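## 4. Setting up the rack-handling task (simulated bench)

This section covers the rack transfer task on the two-arm bench. Complete Section 3 first. The task tests whether Revach can do a routine chore – picking up a perforated rack and setting it in a holder – without an operator. At release 21 it is a trial feature. Do not plan a shift around it.

### 4.1 Loading the scene

1. Start Hiltix and open the bench project.
2. Select **Scene > Load** and enter scene number 3301.
3. Wait for both arms to report *Ready*.
4. Check that the racks and holders have settled. An object that is still moving will be logged at the wrong position.
5. Set the light source to **Fixed**. Save the scene under a new name. 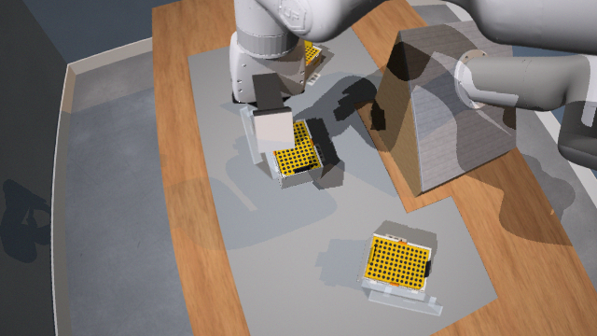 **Note:** Rack pose is randomized at each reset. To repeat a run exactly, write down the seed value shown in the status bar before pressing **Start**.

### 4.2 Running a transfer

1. In the Revach panel, choose **Single rack**.
2. Assign one arm to the task. Park the other with **Hold**.
3. Set the speed limit to 16 percent for the first run.
4. Press **Start**. Keep the pointer over **Stop** until the first lift is complete.
5. Repeat for 200 resets before changing any setting. Shorter batches give success rates that shift too much from one batch to the next.

**Caution:** A run marked *Done* means only that the rack came to rest inside the target zone. It does not mean the rack is seated. Review the end pose of each run before counting it as a success.

### 4.3 Checking the gripper view

1. Open the Illance viewer and select the gripper camera.
2. Open the fingers fully with **Jog > Open**.
3. Confirm that both fingertips are in view. If either is missing, reset the camera mount values to default.
4. Compare the shadows with those in the bench view. A mismatch means that the two views are using different light settings.

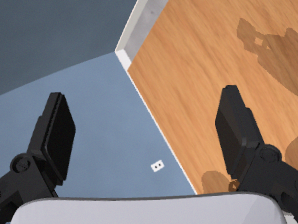 5. Close the fingers slowly and watch for uneven travel. Reload the gripper model if one side lags.
6. Save the view as a preset.

### 4.4 Known limits

- Transfers are slower than the same job done by hand.
- Overlapping shadows can shift the estimated rack edge. Retrain with **Vary light** on if this happens often.
- Results from the simulated bench do not carry over to hardware unchanged. Eshun controllers need a separate calibration; see Section 7.
- Recovery from a dropped rack is not supported. Reset the scene.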